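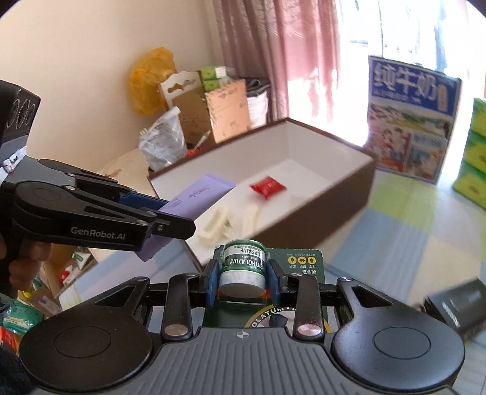

Week 9 handout: What the package claims, and how far to believe it

Small personal care goods are a good place to practice doubting, because the stakes are low and the packaging is loud. Take lip balm. The jar itself holds very little, and most of what reaches the shopper is print. A green Mentholatum jar says LIP SALVE and SINCE 1889, and it has a green card as well, with three yellow icons in a row and small Chinese characters printed around them. Before anyone has opened the lid, the buyer has been given a date, a product name and a set of badges. Ask of each one what it would take to check it.

Dates. A founding year tells you that a name is old. It does not tell you that the recipe is old, that the factory is, or that either was any good at the start. Students tend to write "trusted" in the margin beside a date like this. Please write "old" and stop there.

Icons. Round icons borrow their authority from certification marks. Some are certification marks. Many are drawn by the same designer who drew the rest of the card. If the text around an icon names no outside body, treat it as decoration until you find out otherwise.

Card and box. A jar on a card takes up more room on a hook than a jar alone, and a box takes up more still. I have read several defenses of this – protection, theft, room for the legal text – and I accept the last one most readily. The protection argument is weak for a hard jar with a screw lid. It is stronger for soft tubes, which do get crushed.

The reading for this week is the Tradum shelf survey. It reports answers from 928 shoppers and concludes that cards "increase confidence." Look at how the question was put. People were shown a jar on a card beside a bare jar and asked which looked more complete. I would also have said the one with the card. Ánh Vi raised this in the earlier section and I have not heard a good reply. Tihomir Angelovski thinks the result would survive a better question, and he may be right, but the survey can't show it.

The figure of 2,700 on page 22 is the number of packages photographed. It is not a second group of shoppers. Two people made that mistake in last year's papers.

For the workshop

Bring one boxed item and one item sold on a card. Unpack both at the table and keep every layer, including clear plastic edges and inserts. Weigh the product, then weigh everything else. Write down each printed claim in full, in the original language, with a translation if you need one. Lâm Bùi and Phong Tôn have offered to help with Vietnamese text. For other languages, ask me early.

Sort the claims under "can be checked from the package," "can be checked elsewhere" and "can't be checked." Expect the last pile to be the tallest. "Gentle" goes there, and so does "classic."

Written work is due in December, 2 pages, no cover sheet. Photos of the packaging go in an appendix and don't count toward the length.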